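Print this release | E-mail this release

FOR RELEASE: March 12, 2023

Bellis Opens Its Packing Table to Neighbors With a New Season of Boxed Chocolates

Bellis, the small confectionery workshop that has been filling gift boxes for its neighbors for many years now, is delighted to share that its hand-sized assortment, known to regular customers as the Grekard box, is coming back this spring, and that it will be joined by a series of open afternoons where anyone who loves sweets (and who doesn't?) can learn how a pretty tray is put together.

The Grekard box started life as a holiday item and was meant to stay that way. But customers kept writing in, some 360 of them over the winter alone, asking when they could have it again for birthdays, thank-yous, and plain old Sunday dinners, and we are very happy to say that those letters were read and passed around the workshop and, in a few cases, pinned up over the sink.

"I have always thought the paper cup is half the present," said Beca Morgan, who looks after packing at Bellis. "You lift a lid and see all those little ruffles lined up, and you feel fussed over before you have tasted a thing. So we set out every cup first and take our time with it, and then the chocolates go in."
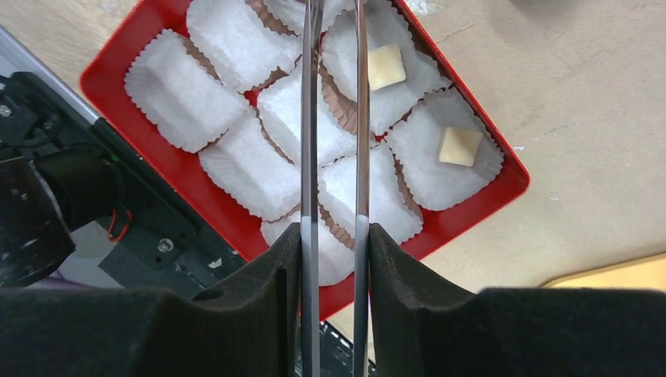

Fluted white cups in a red tray, with two cream-colored squares in place.

Guests at the open afternoons will start just where the packers do, with a tray and a stack of cups. The trick, Beca says, is to let the ruffled edges touch so that the cups hold one another up, and to press gently at the bottom corners so each one sits square. Children pick this up faster than their parents as a rule, and there is plenty of laughing about it.

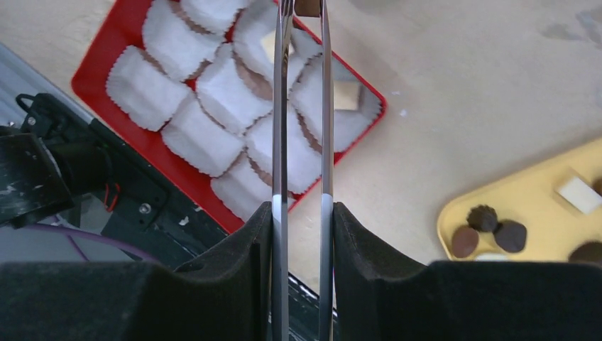

After the cups come the fillings and flavors, and this year there is a good deal of news on that side of the house. Nélida Painemal, who joined the kitchen last June, has worked up a vanilla and sea salt square that will be sold first in the Grekard box and then, if people like it as much as we do, by the pound at the counter. She tried a good many versions before settling on one, and the whole staff was very brave about helping her taste them.

Bellis will make 2,000 boxes for the spring season. Orders can be placed at the shop counter or by mail, and gift notes are written by hand at no extra charge.
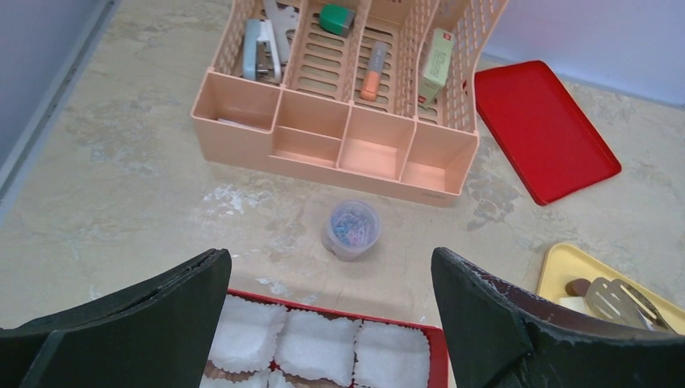
Those notes have a following of their own, we are pleased to report. Ifor Ruddock has written most of them for as long as anyone here can remember, and he asks only that customers print the name clearly and keep the message to four lines, so that it fits on the card without his having to squeeze the last words up the side. 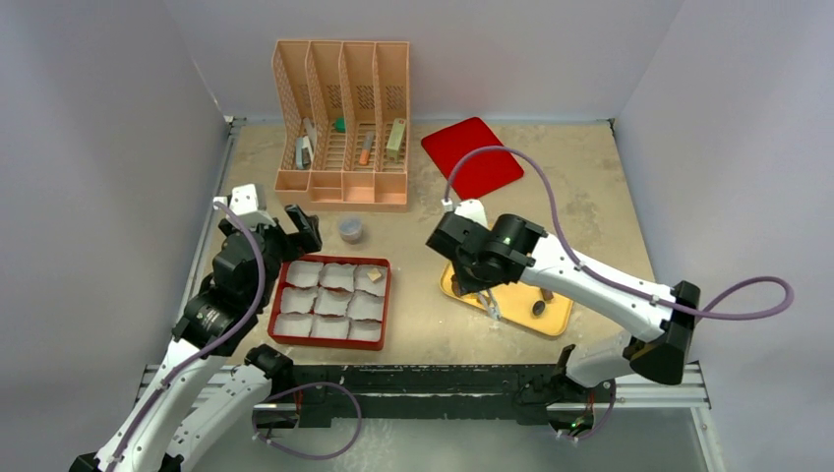 The worktable, with the desk organizer at the back and a lined red tray toward the front.

Open afternoons are free, but space is limited and we do ask that you reserve a place at the counter. Please let us know about any food allergies when you sign up.

Media contact: Sioned Llewellyn, Bellis, extension 508

Print | E-mail | 4 comments | 36 shares

Related releases
Grekard Box Sells Out Ahead of the Holidays
Nélida Painemal Joins the Bellis Kitchen
New Counter Hours for the Summer
How to Store Boxed Chocolates in Warm Weather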